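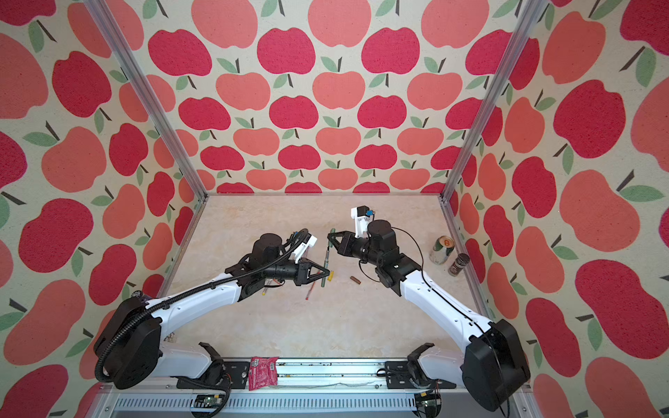 見積書の束をめくっていると、指先がだんだん熱くなってくる。紙のせいではない。わたしは昔から、機械の値段が並んだ表を見るとこうなるのだ。

「ミナさん、顔が赤いですよ」

向かいの席からSzu-yu Liaoが言った。うちの会社、Didiseckの自動化担当は彼女とわたしの二人きりで、机も二つ、電卓は一つしかない。

「だって見てよ、Trisoの回答。保守部品の単価が全部出てる! ねじ一本まで!」

「ねじ一本に送料が五百円かかってますけど」

「そこも正直でいい」

Szu-yuは笑わずに付箋を貼った。彼女の付箋は黄色が「確認」、桃色が「値切る」で、Trisoの見積書はもう桜並木のようになっていた。

社長から渡された宿題は単純だった。筆記具の詰め合わせ工程に双腕のセルを入れたい。予算の上限は186万円、それで何台買えて、何が要るのか、月曜の会議で話してほしい。試験用のセルはもう動いているから、同じものを増やすだけだと社長は思っている。わたしも先月まではそう思っていた。ところが表計算のシートに品目を足していくと、これがもう、面白いくらい増えていく。アーム、レール、架台、電源、予備の爪、予備の予備の爪。品目が増えるたびに合計欄の数字が跳ねて、わたしはそのたびに「おおっ」と声を出し、隣の経理課から咳払いが聞こえた。

「セルを見に行きましょう」とSzu-yuが立ち上がった。「紙だけだと、ミナさんは全部買うから」 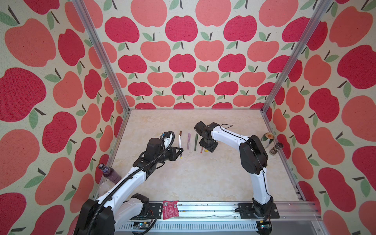 配線の費用というのは、見積書のいちばん下で小さくなっている。Robichaudの書式では「その他雑材」の一行きりで、わたしは最初、そこを読み飛ばしていた。ところがSzu-yuは、セルの前に立つなりその話を始めた。左の腕には黒い蛇腹のチューブが沿わせてあるのに、右の腕を伝うのは細い黒いケーブルで、手首の近くでは前腕の上にゆるい輪になって浮いている。彼女はその輪を指さして、増設分は左右とも蛇腹でそろえるのか、それともこの長さの余りを見込んで買うのか、どちらですかと聞いた。わたしは三秒考えて「両方!」と答えた。

「両方は選択肢にありません」

「じゃあ蛇腹。左右そろえて、余った分は在庫」

「在庫にする分は、予算のどこから出るんですか」

ああ、この人と組めてよかった。わたしはこういう質問をされると、うれしくて早口になる。雑材を雑材のままにしておくから後で慌てるのだ、だったら独立した行にしよう、「配線保護」という名前をつけよう、色は青にしよう。しゃべりながら手帳に線を引いたら、勢いあまって次のページまで破れた。

「単価は?」

「Robichaudに聞く。今すぐ聞く」

電話に出たのは眠そうな男性で、ロールで買えば2,000円引きますと言った。桜の付箋が一枚減った。Szu-yuはその桃色を丸めて、わたしの手帳の破れたところに貼ってくれた。

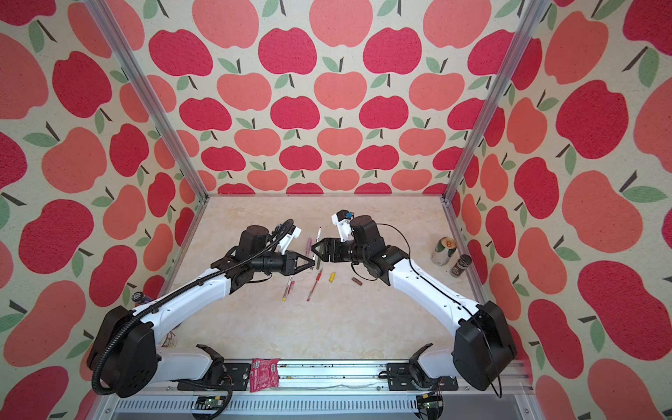
卓上のペンをはさんで向かい合う、左右のグリッパー。

会議の資料には写真を入れることにした。表だけを配ると、社長はまず合計欄を見て、それから天井を見る。天井を見られたら負けだ。

夕方からは納期を調べた。Hadalleyは値段がいちばん安くて、納期が13週。Trisoは高くて5週。この差がわたしにはたまらない。同じような腕なのに、待つ時間に値段がついている! 新学期の詰め合わせに間に合わせるなら早いほう、秋の手帳セットに照準を合わせるなら安いほう。どちらの表にもそれぞれの夢があって、わたしは二つの表を並べて、しばらくうっとりしていた。

「夢を比べないで、検品の人件費を比べてください」

Szu-yuはもう計算を終えていた。待っているあいだの手作業の費用を足すと、二社の差はほとんど消えてしまう。わたしは彼女の電卓をのぞきこみ、もう一度自分で打ってみて、同じ数字が出たので拍手した。経理課の咳払いは、もう聞こえなかった。みんな帰ったあとだった。

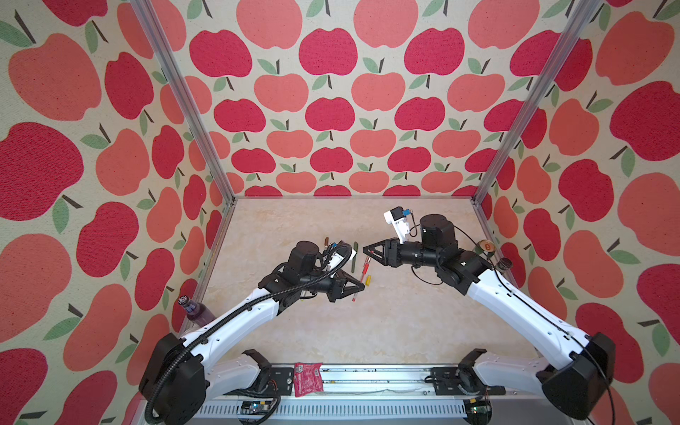

予備の爪をいくつ買うかで、最後にもめた。わたしは腕一本につき二組と言い、Szu-yuは一組で足りると言った。爪は消耗品で、うちが扱うペンは軸の太さがばらばらだから、いずれ形の違うものを試したくなるに決まっている。そう力説しながらセルに目をやると、左の三角の爪が、先の赤い白いペンを挟んでいた。台の上には濃い緑のマーカーもあれば、小さな黄色いのもある。あの細いのとあの緑のとを同じ爪で任せるのかと聞いたら、Szu-yuはしばらく黙って台を見て、それから黄色い付箋を一枚はがし、自分の額に貼った。

「確認します」

「どこに貼ってるの」

「忘れないように」

Trisoに問い合わせると、形違いの爪は試供品で一組つけられるという返事が来た。二組と一組のあいだに、ちょうど一組が無料で降ってきたわけだ。わたしは椅子ごと一回転した。Szu-yuは額の付箋をつけたまま、シートの「予備爪」の行に「1+試供品」と打ち込んだ。

夜の九時を過ぎて、ようやく合計欄が落ち着いた。増設は一台。そのかわり配線保護も、爪も、据え付けの日の人手も、ぜんぶ自分の行を持っている。上限まではまだ少し残っていて、その残りにもわたしは行を作りたかった。

「残りは残りです」とSzu-yuが言った。

「電卓、もう一つ買わない?」

彼女はマウスに手を置いて、それからシートのいちばん下に新しい行を足した。品目、電卓。数量、一。色の欄だけが空いていたので、わたしはそこに青と入れ、印刷のボタンを押した。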